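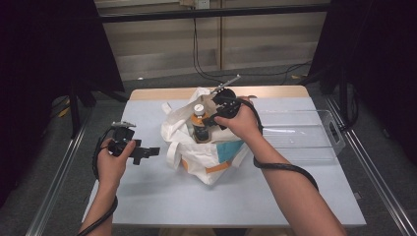
Everyone selling a robot trainer kit wants to talk about the robot. Ekis at least has the decency to sell you the bit before the robot, a pair of hand-held grippers, the cabling, and software that turns what your hands did into something an arm can learn from. No arm in the box. You do the job yourself, over and over, grippers on, and the machine comes later. Or doesn't.

I think that's the right order to do things in. I also think the price list is a cheek. Both of these.

First the good. The usual way of teaching an arm is still a joystick or a second arm you drag about, and anyone who has tried to get a bottle out of a shopping bag with a joystick knows how that ends. With the grippers you just reach in. You feel the cloth drag, you feel the thing tip, you correct without thinking. That correcting is the whole value. Kinsella's rival set is driven from a desk and you can tell from the recordings, stiff, everything approached square on like it's made of glass.

The jobs I'd judge it on are dull ones. Bags, drinks, trays. Soft stuff next to hard stuff. A cloth bag never sits the same way twice and a clear plastic tray is a nuisance for any camera, so if a kit copes with those two on one table I'm listening. Brochures love a wooden cube. Who at home has a wooden cube.
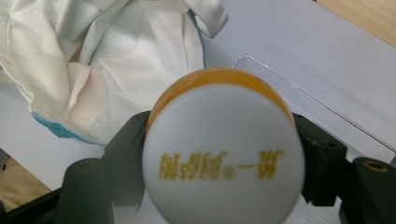 The view from the gripper: white cap, yellow container, a finger either side.

Look at how much of that view is cap. Close up is great for the grip and useless for knowing where you are, which is why I'd want a head camera running as well, and this is where Ekis starts to annoy me. The second viewpoint is an add-on. So is longer cable. So, until June, was a spare set of fingers, now there are 4 in the box and we're all supposed to be greatful.

Then the subscription. Processing is metered, 50 recordings a month on the basic plan. Fifty! You'd burn that before lunch learning how to hold the things. The next plan up is £337 a month with an 18 month tie-in. For a university lab, fine, somebody else's budget. For a small packing firm in Custcombe wondering if a robot could ever fill its bags, no. That's a wage decision and they have nothing to show for it yet.

Ekis will say the processing costs money. Sure. Kasto lets you run it on your own machine, slow as anything, overnight job, but it's yours. The files are yours too. With Ekis you can download them but in a format only Ekis reads, and I'd call that a lock on the door whatever the help pages call it.

The point about hand-held kits is that they move the skill back to the person who has it. The packer, not the programmer. I beleive that, it's the best idea this trade has had in years. So why price it so the packer's boss can't get past the first week? Sell the hardware at a profit, go ahead, it's decent hardware. Cables want tidying, and two wired grippers on one pair of wrists is a faff, but decent.

Drop the meter and open up the file format. Put the second camera in the box. Do that and I'd tell any small firm to have a go. As it stands, borrow a set if you can, and don't sign anything for 18 months.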